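Home
Visits
Open day at Prostlow, 12/6/25

I've been promising to write up my trip to the Prostlow open day, so here goes. I went for the talks on password managers and backups, got lost in the car park and missed the first ten minutes of Fostine's session. What I did catch was good – a plain walk through what happens to your vault if the company holding it gets broken into, with hardly any jargon and plenty of time for questions.
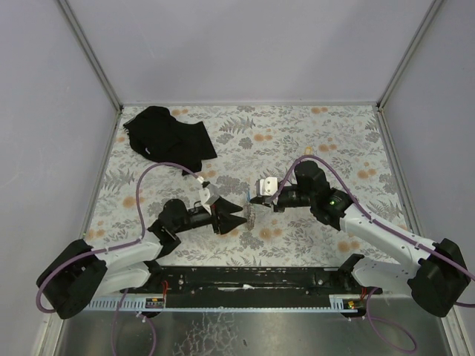

Berge had the longest queue, all for their little hardware login keys. I bought two, one for my keyring and one for the drawer at home. Plestach were next on my list and I stood chatting there for ages about encrypted backups. My own kit lives on the spare room table. Their restore demo took eight minutes from start to finish, which beats my last attempt by most of a weekend.

Lunch was a cheese roll and a very decent flapjack. They're planning another one in November and I've put my name down already.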